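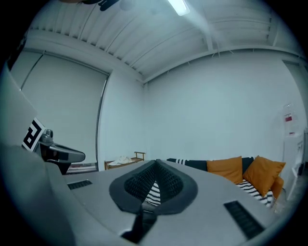
The Vuder hand-held gripper is a tool for recording household handling tasks, carried and worked by a person while a wide-angle camera records from behind the fingers. It is supplied by Grerimard to laboratories, training providers and product teams that need recordings from ordinary rooms. The grey body is flat on top, with two black vent grilles set into it, and the dark grey finger pad is soft, with a wide rubbery rim and a black inner surface that folds into a V-shaped notch. The field of view takes in both the pad and the wider room, so that an operator approaching a sofa with cushions and a patterned throw records the furniture, the far wall and the ceiling together.

Supply and contents

The standard kit is sold as a single item at $2950, excluding tax and freight. It contains one gripper, 2 spare finger pads, a charging lead, a set of printed markers and a padded carry case. Markers may also be ordered separately in larger sheets. The Sekelach mounting arm, which holds the gripper on a bench between recordings, is not part of the kit and is quoted on request.

Operation

The gripper is held in one hand and closed by a trigger under the body. Operators are asked to move at a normal walking pace and to keep the vent grilles uncovered. A full charge gives around 8 hours of intermittent recording. Files are stored on the unit and copied to a computer by cable, and no network connection is required at the recording site.

Finger pads are a wearing part. They should be wiped with a damp cloth after use and inspected for splits along the rim. Solvents and bleach will damage the inner surface. A worn pad is removed by loosening the retaining screw and drawing the pad forward.

Hire

Organizations that do not wish to purchase may hire the kit from the Gwilliam depot for a minimum of 3 weeks. Hire units are checked and recalibrated on return. The hirer is responsible for obtaining permission from the occupants of any home or workplace in which recordings are made.

Warranty and service

New units are covered against faults in materials and assembly. Finger pads, leads and carry cases are excluded. Units opened by anyone other than an authorized service centre will be repaired at the owner's cost. Orders placed in February may be subject to delay during the annual stocktake.

Contact Grerimard Sales and Service | Copyright Grerimard. All rights reserved. | Back to top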